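Warnden Laundry and Linen Room: progress report to the Pratum fund

Period covered: the second stretch of the grant, up to the end of May
Prepared by: Tihomir Milošević
Read and commented on by: Joaquín Herrera

Where we are

The short answer is that the folding work is further along than I thought it would be, and the savings are not. The application promised both, and I said when it went in that I thought the second half was optimistic. I have not changed my mind, though I am a little less sure of it than I was in the winter.

Pratum asked us to show that cloths, towels and covers could be handled in the same room as the people who write the instructions for them, so that the instructions would stop being nonsense. That part has been done. The washing machine is in, the tables are in, and the people who used to send me notes about creases from another building now have to sit within sight of the creases. Whether this has made the notes any shorter I leave to Joaquín, who receives more of them than I do.

What the money went on

The first instalment covered the plumbing, the machine and the tables. The plumbing took longer than the quote said. Torvik, who did the pipework, blamed the old drain, and the landlord blamed Torvik. We paid the extra 500 out of our own running costs and are not asking Pratum to make it good, but I want it recorded, because the next group to try this in an office building will be told that connecting a washing machine is a morning's work.

The second instalment has gone mostly on cloths. We bought navy ones from Skovberg after the pale sample set proved hopeless for judging a fold: every shadow looked like a crease and every crease looked like a shadow. The navy shows lint, and one member of the team complains about this regularly. I would still buy it again.

The tables were a compromise. I wanted one long run at standing height. What we have are ordinary wooden tables on either side of the machine, at a height that suits laptops better than linen. People have therefore put laptops on them. I warned about this in the last report and I am repeating the warning here.

The stretching step

Most of the period went on one small question, which is what to do with a cloth between the machine and the pile. The old sheet of instructions said "shake out and fold". Everyone shakes differently, and some do not shake at all. The new version asks for the cloth to be taken by both ends and pulled flat before anything else happens to it.

I was against this. It adds a movement to every item, and on a small cloth the movement seemed to me to be for show. Joaquín argued that a cloth that has been pulled flat once is folded once, while a cloth that has not is folded, looked at, opened and folded again. We agreed to try it for 8 weeks and to stop if the folders themselves hated it.

They did not hate it. They did say that the instruction was vague about where to take hold, and they were right. "By both ends" covers a corner, a hem and the middle of a short side, and each gives a different result. Held by the corners the cloth comes flat along the top edge and sags below. Held further in, it bunches. We now say "near the corners, top edge tight, let the rest hang", and the argument has moved on to what "near" means.

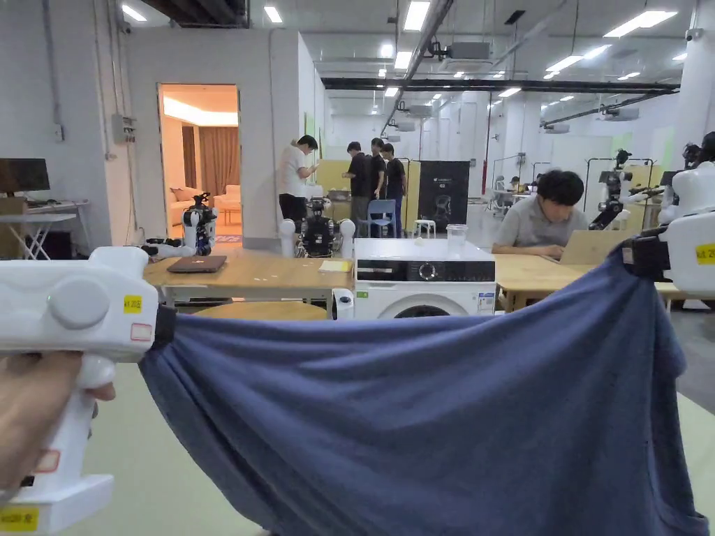 The room itself

Having the stretching done in the main room has shown up a problem with space that the floor plan hid. A cloth held out at full width needs clear floor on both sides, and the floor next to the machine is also the way through to the desks. I asked for a strip to be kept free. It is kept free in the sense that everyone agrees it should be.

Small things gather. The top of the machine has become a shelf: there is a clear plastic cup on it in the picture in this report, and paper towels standing next to the machine. None of this matters much until somebody puts a clean cloth down there. I would like a proper shelf on the wall and a rule that the machine top stays bare, and I would rather have the shelf first, as the rule will not hold without it.

The desks are busier than planned. We told Pratum the room would be shared, and it is, with people at laptops and others standing about in conversation while linen is being handled a short distance off. Joaquín thinks this is the point of the whole project. I think it is half of the point, and that the other half is getting the linen done.

What has not worked

The folding record is thin. We meant to note every cloth that had to be opened and folded again, and the sheets were filled in well at the start and badly afterwards. I cannot tell Pratum that the stretching step saves time. I can say that the piles look squarer and that fewer people complain to me, and I know what both of those are worth as evidence.

The larger covers have not been started. Two people are needed for each, and we have not had two people free together often enough to make a fair trial of it.

What we ask for

No further money for this period. We ask Pratum to agree that the remaining sum may be spent on a wall shelf and one higher table, in place of the second set of cloths in the original budget. We also ask for the covers to be moved into the next period — on the understanding that if we have not begun them by then, they should be dropped from the plan altogether.

Comment from Joaquín Herrera

I agree with the requests. I think Tihomir is too hard on the record sheets, the early ones are usable and I will send them on separately. On the table height he is right, and I was the one who chose the tables.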